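Why does my two-arm policy only work from one of its cameras?
Posted by Szu-yu Choi

Hi all! I'm trying to reproduce the camera dropout result from the Brestel write-up (you blank one view at random during training, and the policy is supposed to stop leaning on it). Two arms, a dish rack, a cardboard tray and some bench clutter. I have 1,189 demos.
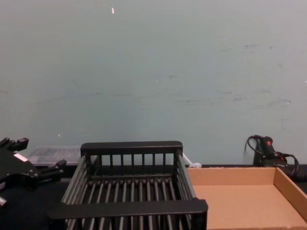 Chest-height view, rack and tray side by side

With every view on, it does fine. If I blank the head view at test time, the arms just wander - and that's with dropout in training! I used the Gromel defaults for everything else. Is my dropout rate too low, or is it something dumber?
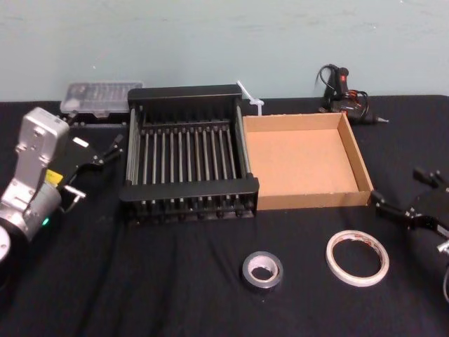 I should add that I keep the rack and tray touching in all my demos, and the tape and glue gun stay out as distractors. Success with all views is 47 out of 50 trials. Blank the head view and I get 2. Any ideas welcome, I've been staring at loss curves since January.

Rasmus Kivi

Had the same thing on our setup in Stetstead. Check whether you drop the view per frame or per episode. Per frame, the policy sees the head camera again a moment later, and if you feed it any history it can coast on that. We switched to whole episodes and the gap shrank a lot (didn't vanish, mind you). 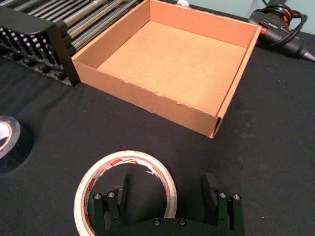
The other thing I'd look at is what the wrist view gets when the arm is at its start pose. If the target isn't in there early on, no dropout rate will save you. Try starting a few trials with the gripper already near the tray and see if the wandering goes away.

Crescencio Tejada

More data. Worked for me.

Siu-ming Tsai

Rasmus is right about episodes, but I'd also move stuff! If the rack and tray never change places, the policy can memorize the spot and you won't learn much about what each camera gives you.

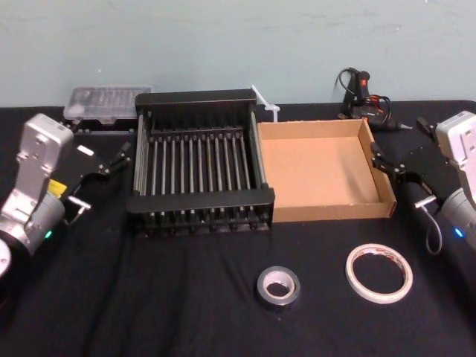 I'd record a new batch with the pair shifted and turned, hold out 7 layouts for testing, and run the blanked trials only on those. Also report each camera separately - one averaged number hid this same problem from me for weeks.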